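Preda opens sign-ups for free appliance repair course

July 6, 2026

Sign-ups are open for a free appliance repair course at the Preda training center, with 20 seats available for the fall group. Applicants do not need experience or tools of their own. They must be at least 18 and able to attend two evenings a week.

The course runs for 13 weeks and is taught by Cleltance, a repair firm that has worked with the center since February. It covers basic wiring safety, reading a circuit diagram, water supply and drain lines, and common faults in washers, dryers and dishwashers. Two sessions deal with customer visits and writing up a job sheet.

Preda received 251 applications for its short courses last year, and 51 of those asked for appliance work, which the center did not offer at the time. Plumbing was the most popular choice. The drain cleaning class, known to students as Fatberg, will return on its usual schedule.

Bus passes are available for students who live outside the city. Child care can be arranged on site for children over three – parents should ask for it on the form.
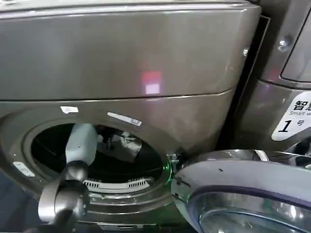 A front-loading laundry machine with its drum open.

Students who finish the course receive a certificate and may apply for a paid placement with Jama, which runs repair shops in the area. Placements last six weeks and are not guaranteed.

Forms can be picked up at the center's front desk or filled out on its website. Seats are given in the order forms come in, and a waiting list will be kept once the group is full.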